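## Keeping the old ones going

July 10, 2022

Hello again, and sorry the June letter never turned up. I was moving house, and anyone who has moved house with a cellar will know where June went. Anyway! I've been wanting to write about old computers, partly because I found so many of mine down there and partly because three of you wrote in on the same subject after the spring issue.

My own is a beige-ish thing I bought when I first worked at Myklebust, doing the parish accounts and the odd poster. It still starts. It takes as long as boiling an egg (a hard one), but then it's perfectly happy to show me letters I wrote in 2000, including one to the council about the bins which I'm rather proud of. I sat on an upturned crate and read the lot when I ought to have been unpacking plates.

What I'd forgotten was how much of my life went into the machine and never came out again. Recipes, mostly. My aunt's rye loaf, typed up while she stood behind me correcting the amounts. A list of who was bringing what to a wedding. 709 photographs from a camera I no longer own, nearly all of them of a dog, and I've now copied every one of them across to the new machine because I couldn't bring myself to choose.

If you're going to do the same, do it soon. Old drives don't always give you a warning. Alvar Tangen lost his whole choir archive over the winter, and he'd had the spare drive sitting in its box on the shelf, still in the plastic. So copy first and be nostalgic later, which is the opposite of how I did it.

The next question is what you do with the computer once you've got everything off it. I've always been a keeper, but the new cellar is half the size of the old one and I've had to be firm. Lovisa Fagerlund put me on to the swap table at Clutelix, where people leave parts they don't want and take ones they do. I went along with a carrier bag of cables and came home with a different carrier bag of cables, so I wouldn't call it a triumph, but I did find a home for my second keyboard and had a very good bun.

Memory is the thing people ask for most, it seems. If an elderly machine has gone slow, a bit more of it is often the cheapest kindness you can do. Turn the thing off at the wall, lay it on its side somewhere with good light, take your time over the little clips and push the new one in more firmly than feels polite. I was terrified the first time. Ona Pētersons stood over me saying "harder" until it clicked, and the machine came up with its proper number and we both cheered like idiots.

Do check what sort you need before you buy. They look very alike in the hand and the notch is in a different place, and I have a drawer to prove it.

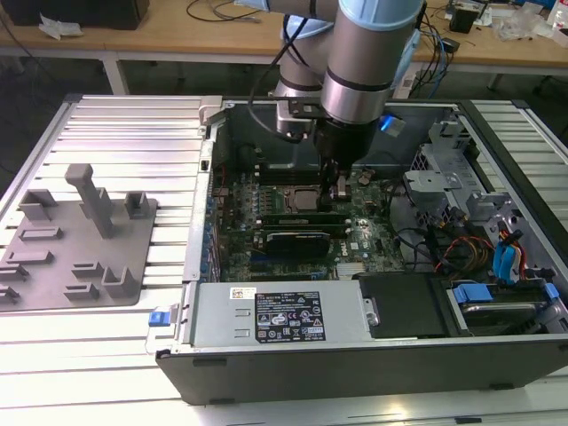

Fabrice Vasseur wrote to say that I'm too soft on old machines and that he gave up on his after the third power supply. He thinks there comes a point when you're spending more on parts and electricity than a decent second-hand one would cost you, and he'd sooner put the money towards something that can open a web page before his coffee goes cold. Well, fair enough, and he's probably right about the electricity. I did the sums for mine and then put the piece of paper away.

All the same, I'm keeping the beige one. It can live under the stairs next to the hoover and come out when I want the rye loaf in its original spelling.

A couple of bits before I go. The swap table is on again next month, same room, and they'd be glad of monitor leads and mice (the plug-in kind). I've got 34 blank discs if anybody still has a use for them. And if you have the instructions for an Orex printer, any Orex printer, please drop me a line, as mine has been flashing its orange light at me since the move and I've tried everything short of shouting.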